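Section 4: Planning and budgeting before you order

I wrote this part of the guide after our second purchase, because the first one taught me where the money goes. If you've already got your arms on site, skip to Section 5. If you're still filling in the order form, stay with me for a bit – it'll save you some arguments later.

Everything below assumes a two-arm table cell, the sort you'd use for picking and packing small shop goods: sandwiches, drinks, biscuits, bagged snacks. One arm on its own is a different sum and I've never done it.

4.1 Before you ask for a quote

1. Write down what you want the arms to handle, by name. Don't put "groceries". Put "triangular sandwich in a clear wrapper" and "drinkable yogurt, small". The supplier will quote for a gripper, and a gripper that's happy with a stiff box can make a right mess of a sandwich.

2. Sort your list into stiff things, soft things and things that roll. I do this on the kitchen table with the real goods, which my family puts up with.

3. Measure the table, then measure it again with the arms' bases marked out in tape. Leave room for each elbow to swing out sideways. I forgot the elbows the first time and we lost a shelf.

4. Find your sockets. You want them on the same side as the controller, and you don't want a lead crossing anywhere you walk.

5. Ask for the quote in lines, not as one lump. Westex sent us a lovely single figure, very tidy, and it took 22 emails to find out what was in it. Gotov sent a long ugly list and I could see straight away that we didn't need half of page two.

Note: ask whether the emergency stop comes with the arms or is charged separately. Ours was on its own line, right at the bottom, and easy to miss.

4.2 The bits that never make it into the quote

This is where I'd put most of your attention. The arms are a big number, but you know it's coming. The small stuff creeps up on you.

1. Display stands and racks. Clear stepped stands and tiered bottle racks are cheap one at a time, but you'll want spares, and you'll want them all the same. We spent £345 on stands, trays and baskets in the first month and I hadn't budgeted a penny for it.

2. Paper for the tabletop. Plain brown paper is fine. Buy the big roll.

3. Stock. Real food goes off! Sandwiches are the worst for this, so allow for fresh ones every day you're running. Fizzy drinks and tinned things will last you ages. Keep a separate line for stock in the budget, because whoever signs it off will ask why there are biscuits on the equipment account (they did ask).

4. Cable clips, ties and trunking. However much you think you need, buy double. We're still behind on this one.

5. Spare gripper fingers. Jardine quoted us 17 days for a replacement set, and that's a long time to stare at a cell that can't pick anything up. Have one set in the drawer before you switch on.

Caution: don't save money by buying a shorter cable for the stop box. It has to sit where the operator can hit it without leaning over the table or reaching past an arm.

4.3 Laying out a trial table

Do this before you commit to the full list of goods. You can change your mind for free at this stage.

1. Cover the table and set the delivery tray in the middle, where both arms can get to it.

2. Put tall things at the back and small or flat things further forward, on steps if you've got them.

3. Mix your stiff and soft goods. A table with only boxes on it will tell you what you'd like to hear.

4. Set the stop box to one side and check that its cable is pushed fully home. 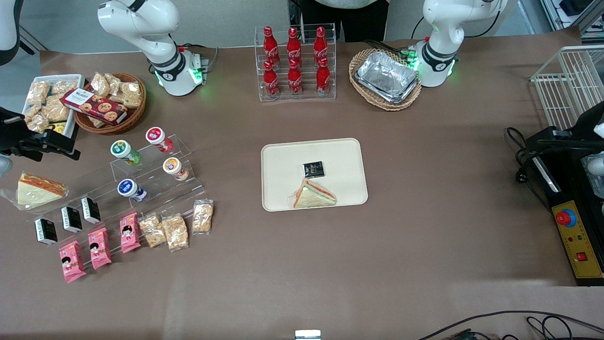
5. Run a short order, two items at most, and write down every item you had to move to make it work. That list is your real shopping list. Kirstin Nisbet at our Tudness site keeps hers in a cheap notebook clipped to the bench, and I've copied her, because my spreadsheet was always open on the wrong computer.

6. Go back to the quote and cross off anything the trial didn't need.

Note: keep people out of reach of the arms while they're powered for a run. If you need to straighten something, stop first.

4.4 When to order

Our supplier's busy spell starts in November, so I try to have the order in well before that. Allow 4 weeks between the arms turning up and your first proper run. You'll use one of them just finding places for the packaging. Ask for delivery in the morning, too – ours came at half past four and we were still shifting crates at seven.

Once the order's placed, file the line-by-line quote with your risk assessment and move on to Section 5, Unpacking and fixing down.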